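Betimia is a method for teaching two-armed robots to open soft containers and handle what is kept inside them. It grew out of the Karaca project, a long-running effort on household objects that bend, sag and generally refuse to stay put, and it is usually tested on zippered sports cases.

Background

Earlier work treated a case as a rigid box with a lid, which served well enough for lunch tins but rather poorly for anything made of cloth. Betimia instead learns from demonstrations, and a typical training set holds 1,000 of them, with small toys and other odds and ends left on the table so that the robot gets used to company. 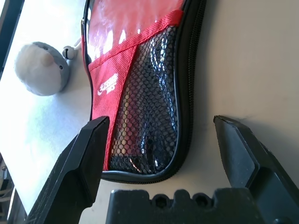
Wrist view of a zippered table tennis case, with a plush toy beside it and the gripper open.

Method

The two arms are given separate roles, known as holder and mover, and (this is the part people tend to remember) they may trade roles at any point. A small network called Faton decides which arm should hold, working from the head and wrist views together.

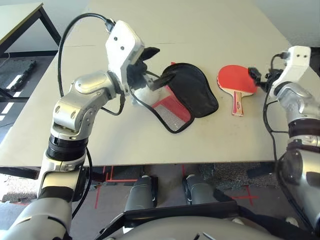
The left gripper pinches the edge of a paddle case while the right touches the paddle.

Contact with flat, shiny things gets special attention, as glare can hide an edge very nicely from a wrist camera. A paddle's red rubber and glossy black rim make a good case in point, all the more so with a plush object resting over part of it.

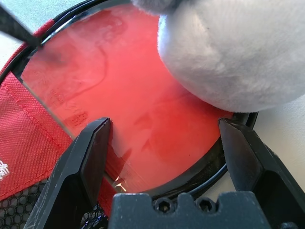
Results

On the Covitz test, which allows 20 tries per object, the method did best when trained on 2,000 demonstrations. Training on only 100 gave much weaker results, chiefly with mesh pockets.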